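Notebook, 20th July -- clear parts, marble top, and whether the Phromma film is worth the bother
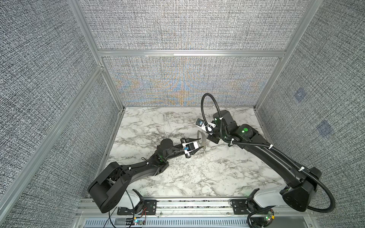
Carrying on from the April pages, where I said I'd believe the clear-part claims when I could find the part again after putting it down. Still of that opinion.

Bench today was the white marble-pattern top with the grey fabric walls. I've complained about this surface before and will again. The pattern has soft grey veins in it, and a thin clear piece laid flat gives you a glint along the edge and not much else. Move your head and even the glint goes. Whoever picked it presumably liked the look of it in the catalogue. For opaque parts it's fine. For clear stock it's about the worst colour we could have, short of a mirror.

Material: clear offcuts from the Lerkard sheet, plus a few from the Kivau sheet for comparison. Lerkard's data says "optical clarity, low static, scratch resistant". I'll give them the first. Low static I doubt. Peeled the masking off both sides and the piece had lint along one edge before I'd got it to the bench. Kivau was no better, but then Kivau doesn't claim to be.

Scratch check, done the usual crude way: wiped with the dry shop cloth 17 strokes, held up against the dark folder. Lerkard showed fine hairlines near one corner. Could have been there before. I didn't look before, so that result is worth nothing and I'm only writing it down so I don't quote it later as if it were. Do it again properly, with a before check.

Edges. The saw leaves them frosty and the frosty edge is the only part you can see, so there's an argument for leaving it alone until last. Polished edge looks lovely and then you lose the thing. Tried flattening the edge with 400 grit and stopping there. Reasonable compromise: dull enough to catch the light, smooth enough not to snag a glove. The 3000 pad is a waste of time at this stage and I'd say at any stage for parts that end up inside a housing.

Now the Phromma film. The idea is you stick a faintly tinted film on one face, do all your handling, then peel it off at the end. It does make the part easier to see, I won't argue with that. My objections:

-- It comes in a roll of 100 labels and we'd go through that quickly.
-- The tint is so faint over the marble that half the benefit is gone. Over the plain grey card it was much better, but over the grey card I could see the bare part as well.
-- Peeling it lifts the corner you're trying not to bend. On thin stock you can feel the whole piece bow.
-- Residue. They say none. I breathed on the face afterwards and there was a clear outline of the label in the fog. Wiped off with isopropyl, but "wipes off" and "none" are two different claims.

So before anyone orders more, I'd like somebody to try a sheet of plain matte grey card taped over the middle of the top. Costs nothing. If that gets us most of the way there I can't see the case for film.

Also looked at the Clumau tray liner again, the dark felt one. Clear parts show up well on it. It also sheds, and the fibres go straight to the plastic, see static above. The older note in this book that calls it "ideal" is in my handwriting and I withdraw it.

Handling notes for whoever is on next:

Edges only. A thumbprint on a clear face takes longer to get off than the part took to cut.

Don't stack bare pieces. Two of them stuck together flat this morning and I counted them as one, which threw the tally sheet out. Fixed in pencil. Slip paper between them, the thin stuff and not the brown.

Put the offcuts in the labelled bin. Clear offcuts left on the marble are a good way to lean your wrist on a sharp corner, ask me how I know.

To do: repeat scratch check with a dark background before and after. Grey card trial. Ask Lerkard what they mean by low static and at what humidity, because the sheet doesn't say and it has been very dry in here with the heater going. Find out if the residue outline comes back after a week in the drawer. I expect it will. Two labelled pieces in the top drawer, left side, please leave them alone.

3 comments
0 shares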